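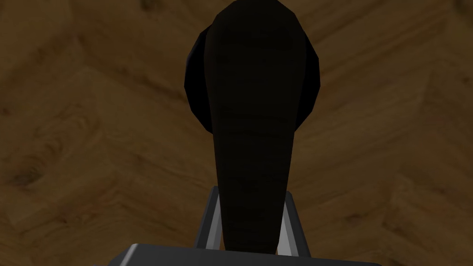

Renske Aldoory
Research Associate, Lexical Surveys Group, Wekus

Figure 2. A dark, tapered, handle-like object over a wooden surface, from directly above. Computer rendering.

3.2 Naming of parts in household inventories

The Tannous inventories list movable goods by room. We transcribed 1154 entries and kept the 790 in which a tool or utensil is named together with at least one of its parts. Entries that give only a value, or that repeat the line above with "same", were dropped before coding.

Part names were coded at two levels. The first records the head noun as written (handle, stem, grip, blade, bowl). The second records any shape word attached to it. Spelling was normalized at the first level only, as shape words vary too much between clerks for a common form to be set with confidence. Compound nouns were split when both halves also occur alone in the corpus.

Shape words appear in 451 of the 790 entries. They are most frequent with "handle" and rare with "blade", where the clerks tend to give length or condition instead. Long forms that widen toward one end (cf. Figure 2) are a known source of disagreement in coding: "wedge", "paddle" and "teardrop" are all plausible labels for such an outline, and the choice depends in part on whether the coder treats the narrow end or the wide end as the start of the object. We therefore merged these three labels into a single class, TAPERED, before computing agreement.

The Favier lists were coded under the same scheme but are reported separately. They were drawn up for sale, and their wording follows a printed model closely in the opening pages. In 9 entries the part name had been struck out and replaced in a second hand; the later reading was used. Color words were not coded at this stage and are taken up in Section 3.4, along with the terms for finish.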